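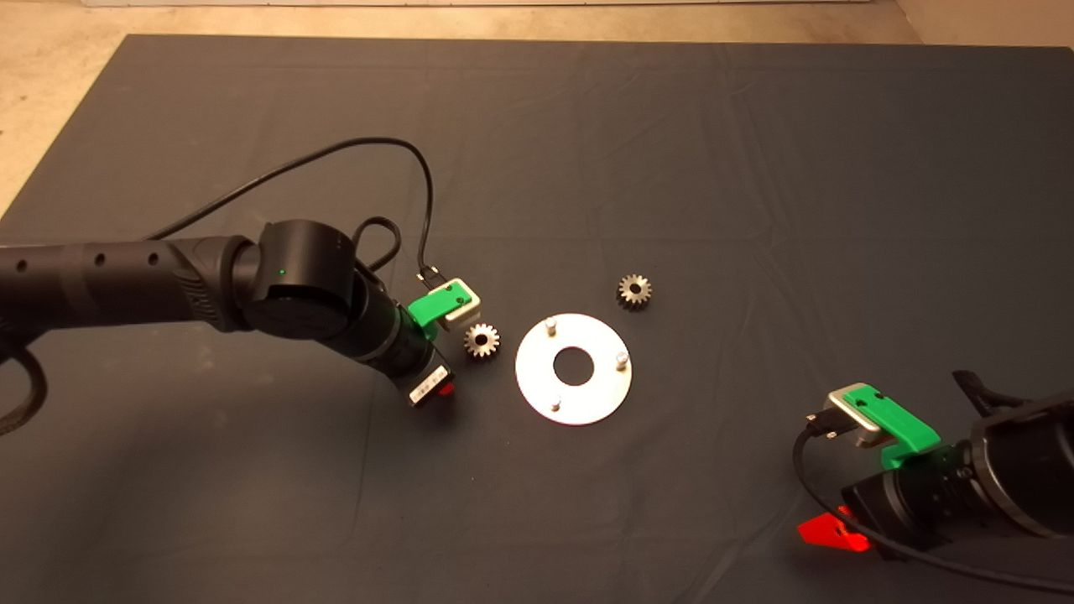 The Stulanura peg plate set is the one I get asked for most at the Flitgate bench, and I've finally got round to giving it a page of its own. It's a small thing really, a ring-shaped metal plate and the spur gears that go with it, and you put the gears on the pegs. I sell it as a practice piece for people learning to put gears together, and also (more often than I expected when I started!) as something nice to fiddle with at a desk. You get a flat silver plate with a big round hole through the middle and three short pegs standing up out of the ring, and the gears are little toothed ones with a hole through the centre. I like a dark grey cloth under mine, as the silver bits are so much easier to find on it than on a pale floor or a bare bench.

Price and so on
Stulanura set, boxed: £48
Spare gear, each: £11
Weight in the box: 1000 g
Peg size: 8 mm
Stock: in, as of 8/17/21

I pack and post everything from Lougher myself, normally the morning after you order. If you want to collect, drop me a line first and I'll have it on the shelf for you.

How it goes together
Lay the plate down with the pegs pointing up. Take a gear, hold it flat over a peg and let it down. If it's level it slides on with hardly any push at all, and if it's even slightly tipped it'll grab halfway and sulk there. When that happens lift it right off and try again, please don't knock it down with the handle of something. I've had a plate come back with a bent peg and there wasn't much I could do for it.

People tend to start with the peg nearest to them. I'd go the other way and do the far one first, so your hand isn't reaching over gears you've already fitted. That's how I was taught and I've never got out of it.

The gears
They're plain steel with short, rounded teeth, and there's no fancy coating on them. The bore has a slight bevel on its edge and it does help, you can feel the gear find the top of the peg. The faces have a brushed look with fine scratches going every which way. They come like that from the machining and I leave them alone, since polishing them up would put the price up and they'd only get marked again the first time you dropped one.

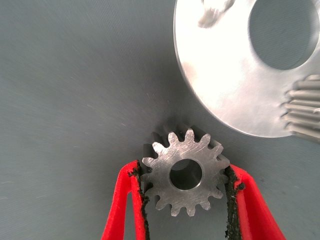 One customer wrote in to ask whether the gears could be picked up by the teeth or ought to be held by the faces, as her students kept arguing over it. Either is fine by me! Holding the edge leaves the bore clear so you can look through it and line it up with the peg, and that's what I do at home. Holding the faces feels steadier if your fingers are cold or you've got gloves on, but then your thumb is over the hole and you're working blind. The teeth are rounded enough that they won't hurt you.

Looking after it
Bare steel and damp sheds don't get on, so a wipe with a barely oily rag now and then is a good idea, and do the pegs while you're at it. Too much oil and the gears pick up every bit of fluff off the cloth, which you then find inside the bore. Ask me how I know. If it's going away for the winter (I put my own spare set away in January and forgot it until the spring) wrap the plate by itself so the gears don't rattle about on it.

I'd say keep the whole lot on something soft too. A folded cloth will do, or an old tablecloth, and it doesn't matter a bit if it's creased. A gear that lands on cloth stays put, and one that lands on a hard floor goes under the cupboard.

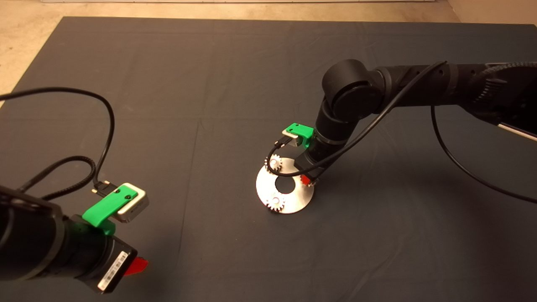

Is it any good for a complete beginner, or should I be looking at the Prindurari instead? I had that in an email from a college tutor last week and it's a fair question. Get the Stulanura first. The Prindurari is the bigger set, it takes 10 gears and a good deal more patience, and I think it's a bit much to hand someone on their first go. With the smaller plate you can do the lot, take it all off and start over before your tea's gone cold. Plenty of people come back for the big one later on, and the gears aren't interchangeable, so don't order spares for one to use on the other.

Returns
Send it back within a month if you don't get on with it, in the box it came in. Gears with a few marks on them are no bother at all. I do check the pegs.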